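4.2 Collecting two-handed demonstrations in homes

The second part of the study moved out of the laboratory and into bedrooms. A bed is a difficult work surface. It gives way when pressed, the sheet moves with whatever is dragged across it, and small items sink or roll towards the nearest dip. Most earlier work on two-handed handling has used a flat, hard table, and we wanted to know how much of a policy learned there would carry over.

Demonstrations were recorded with a pair of hand-held grippers, one in each hand, with no robot in the home. The operator was asked to tidy a set of light household goods and packing materials, working at a normal pace. We gave no fixed order. In total 16 operators took part and 158 demonstrations were kept after checking. Each operator had 8 minutes of practice before recording began. Figure 3 shows two moments from one home, the first with a bubble-wrapped item held in each gripper.

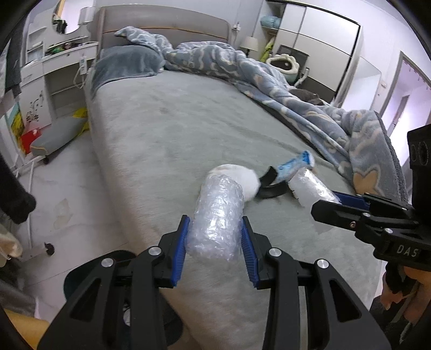 Lihua Tan, commenting on an early draft, objected that soft wrapping hides the contact point, so that the width of the jaws says little about how firmly the item is held. The same width, Tan wrote, could mean a good grip on a thin object or a poor grip on a padded one, and the policy has no means of telling them apart. We accept the point in part. Jaw width was recorded at every step, but we did not measure force, and the labels for grip quality come from two of the authors watching the recordings. Where the two labels differed, Cuiping Xiao made the final decision.

To test the effect of the surface, we trained two versions of the Ollow policy. The first used table demonstrations only. The second used the same table data with the bedroom demonstrations added. Both were run on the Dundgate arms over a mattress with a fitted sheet, using items left out of training. The table-only version tended to close the jaws too high, as it expected the item to stay where it was while the fingers came down. The mixed version went lower and often pressed lightly into the mattress before closing.

Thin plastic was harder than we had planned for. Bags change shape each time they are picked up, and clear plastic gives the cameras little to follow. We kept these items in the set because they are common in homes and because padded goods alone would have made the results look better than they are.
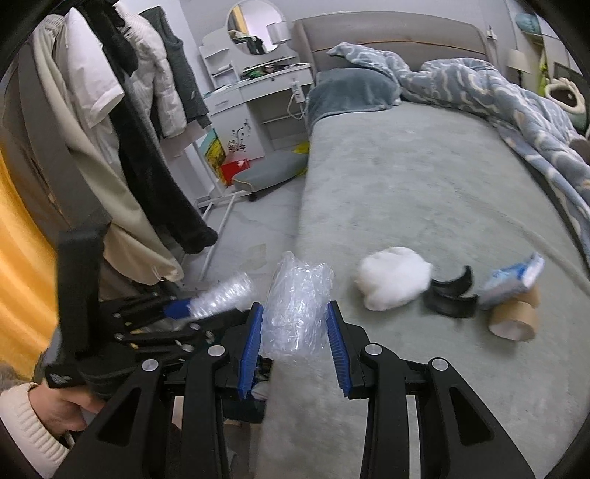 The mixed version failed in 38 trials. We sorted these failures by hand according to the first thing that went wrong. The largest group was early release, in which one arm let go before the other had a firm hold. Missed grasps on clear plastic came next. A few trials ended when the arm caught the sheet and pulled the target away with it; these were counted as failures even if the arm later recovered. Results for each item type are given in Section 4.3.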